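Home About Projects Reports Contact

Clestthorpe Oral History Project -- progress report, August

Hi all, and thanks for giving us the extra couple of weeks on this one. I've been buried in tapes and I wanted to send you something better than a list of file names.

So, where are we? The big item is the mill recordings. When I wrote the application I said there were probably a few boxes of cassettes in the Zendura building and that we'd get through them by spring. There were more than a few. We now have 302 tapes logged, most of them interviews with people who worked the looms or the dye house, and I've listened to at least the first side of every one. Some are wonderful! There's a woman who talks for most of an hour about the food at the Christmas dances and barely mentions the mill at all, and I wouldn't cut a second of it.

The transfers are going well. Our old deck gave up in the middle of a batch (the belt went, then the replacement belt went) and we lost seven working days waiting on parts. I've moved the repair bill to the equipment line, where we still had money left from the cheaper shelving. Sticky tapes are the slow part. I have 21 set aside that squeal when you play them, and I don't want to run those again until I've had proper advice. I've asked for a quote from Qin, the lab we used for the reel tapes, and I'll forward it when it comes in.

Transcripts are behind. I'd rather say so plainly than hide it in a table. The typists are quick, but a lot of the speakers use mill words that don't turn up in any dictionary, and I've been checking those against the union newsletters one at a time. I've started a word list so that we only have to look each one up once.
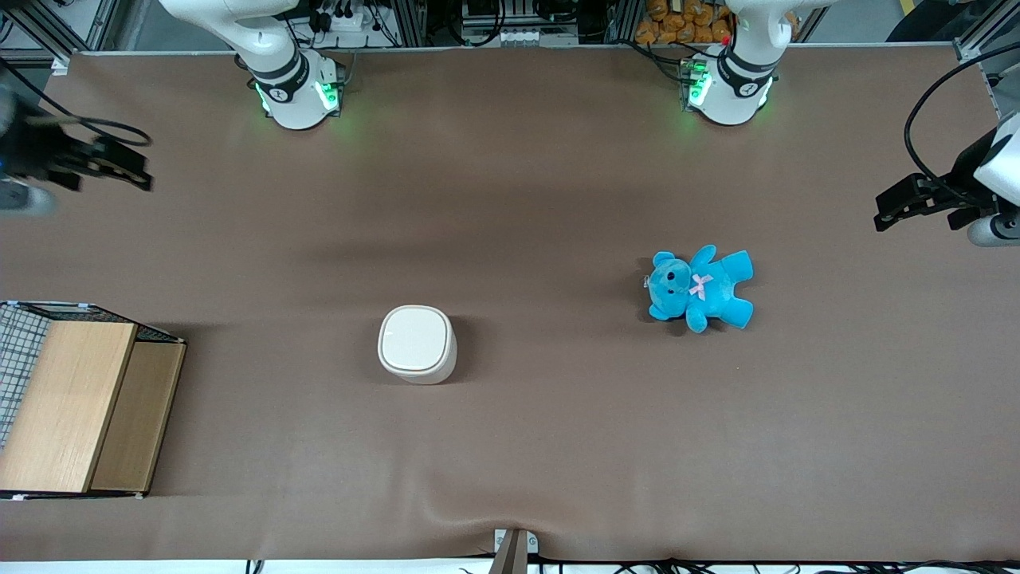
Guangming Lu read a draft of this report and wrote back that the word list ought to be put online now, half finished or not, as the people who could fix our mistakes aren't getting any younger. I think that's right, and it's changed my plan for the fall. It was going to be an appendix to the final report. I'd now like to post it as a plain page people can write in about, with a printed copy at the library desk for anyone who'd sooner use a pencil.

On permissions, we've had a good run. Families have mostly been easy to find and happy to sign, and several asked for copies, which I've been mailing out as I go. There are 2 interviews I'm holding back for now. Both name living people in connection with the strike, and I want to talk to the families again before anyone outside the project hears them.

Money: we're on budget apart from postage. I guessed low there, all those copies add up, and I'd like to shift a little over from travel to cover it. Let me know if you need a form for that.

Next up is the Irus collection, the tapes from the bus depot across the river. They're in nicer shape than the mill ones -- somebody even wrote dates on the labels -- and I'm hoping to start on them once the deck has proved itself. The listening evening is still on for the fall, and you're all invited. I'll send the date as soon as the hall confirms.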